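작업 노트 1/3/26
빈 피킹 셀, 인식·파지 계획 쪽

어제 밤에 돌려놓은 로그부터 열었다. 결론부터 적으면 Cudard 플래너의 충돌 검사 병목을 드디어 잡았다! 12월 내내 "가끔 느려짐"이라고만 적어두고 넘어가던 그 증상이다. 혼자 신나서 벨리미르한테 바로 메시지 보냈는데 답이 "그래프 보여줘" 한 줄이라, 그래프부터 정리한다.

1. 증상 다시 정리
파지 후보를 뽑는 단계(Pastex)는 멀쩡하다. 후보가 나온 다음 접근 경로를 푸는 단계에서 어떤 시도는 금방 끝나고 어떤 시도는 한참 매달려 있다가 타임아웃으로 떨어진다. 처음엔 역기구학 쪽 문제인 줄 알고 시드를 바꿔보고 관절 한계 여유도 줄여봤는데 분포가 꿈쩍도 안 했다. 리젤이 지난번에 "느린 시도만 모아서 목표 자세를 한꺼번에 찍어보라"고 했던 걸 이제야 해봤고, 찍자마자 보였다. 느린 건 전부 벽 가까이, 특히 안쪽 경사판 아랫단 근처다. 진작 할걸.

2. 원인
통 모델이 너무 착했다. 충돌 장면에 통을 상자 면으로만 넣어두고 경사판은 깊이 데이터에서 복셀로 채우게 해놨는데, 아랫단 쪽에 반사되는 물체가 있으면 깊이 값이 튀면서 허공에 복셀이 생긴다. 유령 복셀이 벽 앞에 떠 있으니 플래너 입장에서는 목표 바로 옆이 막힌 셈이고, 샘플을 아무리 뿌려도 마지막 몇 센티미터를 못 들어간다. 재생기로 한 프레임씩 넘기면서 보니까 복셀이 깜빡깜빡한다. 어떤 프레임엔 길이 있고 다음 프레임엔 없다. 그래서 "가끔"이었던 거다. 속이 다 시원하다.

3. 고친 것
(가) 경사판을 고정 메시로 등록. 통 벽이랑 같은 좌표계에 붙였다. 통이 조금 밀려도 같이 따라간다.
(나) 고정 메시 표면 가까이에 있는 복셀은 바로 넣지 않고 시간 창 안에서 투표. 창 길이는 일단 16프레임. 더 길게 잡으면 유령은 확실히 사라지는데 물체를 집어낸 뒤에 장면이 늦게 갱신돼서 그것도 곤란하다.
(다) 손가락 충돌 형상을 볼록 덩어리 하나에서 링크별로 쪼갰다. 손가락 관절 사이 빈 공간까지 충돌로 보던 게 없어지니까 벽 옆에서 숨통이 트인다. 이건 벨리미르가 예전에 짜놓은 변환 스크립트를 그대로 썼다. 주석이 아주 친절해서 고마웠음.
(라) 타임아웃이 나면 무조건 다음 후보로 넘어가던 걸, 같은 후보의 접근 방향을 손목 기준으로 뒤집어서 2번까지 더 시도하게 바꿈.

4. 재생 결과
저장해둔 로그 1,092건을 새 설정으로 전부 다시 돌렸다. 타임아웃 꼬리가 눈에 띄게 짧아졌다. 히스토그램 오른쪽에 있던 혹이 거의 납작해졌는데 화면 보고 혼자 박수 쳤다. 남은 느린 시도를 열어보면 대부분 구석에 바짝 붙은 목표라 손가락이 원래 들어가기 어려운 자세다. 이건 플래너를 탓할 일이 아니고, Pastex 점수에서 구석 페널티를 좀 세게 주는 쪽이 맞는 것 같다. 다만 페널티를 너무 올리면 구석 물체가 영영 안 뽑히니까 조심.

주의: 재생은 인식 입력만 다시 먹이는 거라서 실제 팔이 움직이며 생기는 가림은 로그에 찍힌 그대로다. 새 플래너가 다른 경로로 갔으면 가림도 달라졌을 텐데 그건 재생으로는 모른다. 그래프만 보고 들뜨지 말 것(이미 들떴지만).

5. 인식 쪽 메모
투명한 물체는 여전히 골칫덩이다. 초록색 반투명 컵 같은 건 색 영상에서는 윤곽이 예쁘게 나오는데 깊이에서는 가운데가 뻥 뚫린다. 지금은 분할 마스크 가장자리 깊이로 안쪽을 보간하는데, 컵이 기울어져 있으면 보간면이 실제 표면보다 낮게 깔린다. 그러면 손가락이 필요 이상으로 깊이 내려가려고 한다. 리젤이 제안한 방법은 마스크 안쪽 깊이를 아예 버리고 색 영상만으로 기울기를 추정하는 것. 솔직히 반신반의했는데 몇 장 돌려보니 꽤 그럴듯하다. 브랜치 이름은 rim-only로 해뒀다.

반짝이는 금속은 반대다. 구멍은 잘 안 나는데 값이 튄다. 위 (나)의 투표 로직이 물체 복셀에도 도움이 될지 궁금해서 창을 짧게 잡고 켜봤더니 납작한 물체가 통째로 바닥에 흡수돼버렸다. 바닥에 붙은 물체한테는 쓰면 안 된다. 꺼둠.

안경도 재미있다. 분할기가 렌즈 둘을 서로 다른 물체로 쪼개는 일이 있다. 그러면 파지 후보가 렌즈 한가운데로 간다. 마스크끼리 가까우면 합치는 규칙을 넣을까 하다가, 그 규칙이 나란히 붙은 줄자랑 은색 물체까지 한 덩어리로 만들 게 뻔해서 참았다. 제대로 하려면 다리 부분까지 라벨이 들어간 데이터로 다시 학습해야 한다. Shirazi 라벨링 도구에 가는 부품용 붓 옵션이 있다니까 그걸로 해보자.

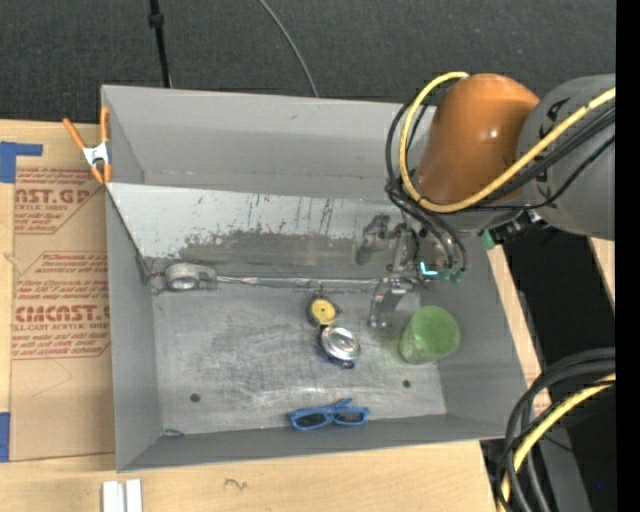 6. 케이블 여유 모델
하는 김에 케이블도 손대기 시작했다. 지금까지는 손목 회전 범위를 보수적으로 잘라서 케이블이 감기지 않게 해놨는데, (라)에서 접근 방향을 뒤집기 시작하니까 이 제한에 자꾸 걸린다. 뒤집은 후보가 다 버려지면 넣은 의미가 없다. 그래서 누적 회전량을 상태에 포함시키고, 한쪽으로 많이 돌아간 상태면 반대쪽 후보에 가산점을 주는 비용 항을 만들었다. 식은 단순하다. 누적 회전량 제곱에 가중치 하나. 시뮬레이션에서는 손목이 왔다 갔다 하면서 알아서 풀린다. 보고 있으면 꽤 기특하다!

팔 쪽 노란 케이블과 검은 케이블 묶음은 충돌 형상에 아예 없다. 처음엔 캡슐 몇 개로 대충 감쌀까 했는데, 손목이 돌면 고리 모양이 바뀌니까 고정 캡슐은 거짓말이 된다. 벨리미르 의견은 손목 각도별로 부푼 껍데기를 미리 계산해서 표로 들고 있자는 것. 표 크기가 걱정이었는데 손목 두 축만 쓰면 별로 안 크다. 다음에 같이 앉아서 해보기로.

7. 툴링
Brarance 대시보드에 "왜 버렸나" 칸을 추가했다. 후보가 탈락할 때마다 이유 코드(충돌, 역기구학 실패, 회전 제한, 시간 초과)가 붙고, 누르면 그 순간의 장면이 3D로 열린다. 이게 진짜 물건이다. 오늘 찾은 유령 복셀도 이 칸이 있었으면 12월에 찾았을 거다. 아직 장면 여는 데 시간이 좀 걸린다. 메시를 매번 새로 읽어서 그런데 캐시만 붙이면 된다.

재생기 명령도 바뀌었으니 쓸 사람은 참고. 예전에는 로그 폴더를 통째로 넘겼는데 이제 목록 파일을 받는다. 느린 시도만 뽑은 목록은 공용 저장소 replay/slow_cases에 올려뒀다. 설정 파일 버전이 안 맞으면 조용히 기본값으로 돌던 버그도 잡았다. 이제 시끄럽게 죽는다.

8. 하드웨어 올리기 전에 확인할 것
- 고정 메시 좌표: 통 위치 보정 다시 돌리고 경사판 면이 점군이랑 겹치는지 눈으로 볼 것
- 경사판 아랫단 쪽 접근은 속도 낮춰서 시작
- 뒤집기 재시도는 처음엔 끄고, 기본 경로부터 확인한 뒤에 켜기
- 누적 회전량이 재시작 후에 0으로 초기화되는 문제. 팔은 돌아가 있는데 소프트웨어만 0이면 위험하다. 관절 값에서 복원하도록 고쳐야 함 (내가)
- 투표 창 길이 16은 재생 기준으로 고른 값이라 실제 주기에서 다시 볼 것

9. 남은 질문
리젤에게: rim-only 결과를 Pastex 점수에 넣을 때 신뢰도를 어떻게 줄지? 마스크 둘레 길이로 정규화해봤는데 작은 물체가 손해를 본다.
벨리미르에게: 링크별로 쪼갠 손가락 형상에서 맨 끝 조각이 원래 메시보다 살짝 짧아 보인다. 변환할 때 잘린 건지, 원본이 그런 건지 확인 부탁.

브랜치는 아직 안 합쳤다. 회전량 복원부터 고치고 리뷰 올릴 예정.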